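Notebook, November, start of the afternoon

Picking this up again after lunch, with the heater finally working and a cup of tea that I'll no doubt forget beside the keyboard. Pei-shan asked me to write down more of the people side of the changeover, and I promised I would. My last few entries were all mounting screws and time offsets, and she is right that anybody reading them in a year would think the Planow cell had been set up by a pair of calipers.

So, where we are. The Planow cell at Wovura has been doing the tidying and returns work on the early shift for 11 working days now. It picks up garments and hangers and small loose goods and puts them where they belong, and when it doesn't know what to do it stops and turns on its amber light and somebody walks over. We have 556 demonstrations in the training set that I would call good. They were done by hand, by people holding the grippers and doing the job the way they have always done it, and I keep wanting to say that out loud in meetings, because the weekly report makes it sound as though the cell learned everything from the software.

Before all this the returns crew was 12 people, and it is still 12 people (I was asked about this again at the coffee machine this morning, by someone from Mavow who had heard otherwise). What has changed is who does what between six and ten. Two of them now spend most of those hours demonstrating, two mind the cell, and the rest are on the mending and checking tables, where there was always a backlog that went up to the windowsill. It has gone down a good deal. Yang, who has folded and hung things here longer than I've been employed anywhere, told me she likes the checking table very much and misses the walking, which I wouldn't have thought of. She used to cross the whole floor dozens of times a morning and chat on the way. Now she stays put and has to make a point of getting up. I've put it on the list for the rota talk, and I think swapping at the half shift would go a long way.

The other thing that has changed is what people talk about! I was standing near the sorting tables earlier in the month and overheard a perfectly serious argument over whether you take a hanger by the hook or by the shoulder. Everybody has done it without a thought for years, and then the gripper goes on your hand and you have two jaws to do it with, and all of a sudden there are schools of opinion. Pei-shan is a firm shoulder person. I've asked for both to be recorded, and labeled, so that we can compare them properly. 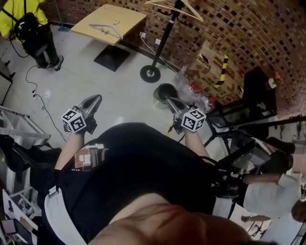
Hand grippers with their marker cubes, one in each hand. Tiled floor, small table and coat rack beyond.

Some notes on the hand grippers, mostly for whoever takes over the training of new demonstrators.

Wrists get tired before arms do. Our first plan was sessions of an hour, and that was too long for everyone, me included. We're at 25-minute turns now with a proper sit-down after, and the quality of the last few takes in each turn is noticeably better. I'd go shorter still for anyone in their first week.

Keep the marker cubes clean, and keep sleeves and thumbs off them. I lost most of a morning's takes to a smudge, and I was very grumpy about it, and I apologize again to those who had to listen.

Cables on the floor: please coil what you don't need and walk the route once before you start. When you're looking at your hands you aren't looking at your feet.

Let people talk while they work. I used to ask for quiet, thinking it would help them concentrate, and they went stiff and slow and did everything like a person carrying a full soup bowl. With a bit of chatter they move the way they really move, and that is what we want the cell to learn from.

On pay and credit, since it came up at the last crew meeting: demonstrating is now written down as skilled work and goes on the training record. It took Pei-shan three rounds of email to get that agreed, and she deserves a cake. Still unsettled is whether a demonstrator can ask for their takes to be pulled out later on. I think they should be able to. Wovura's office hasn't said no, but they haven't said yes either, and I'm going to ask again at the end of the month.

To do: print the new turn sheet, find softer grip tape (the gray stuff leaves marks on the palm), ask Yang whether she'd show the two newest people her way with coats, move the amber light higher so it can be seen from the mending tables.

Tea is cold.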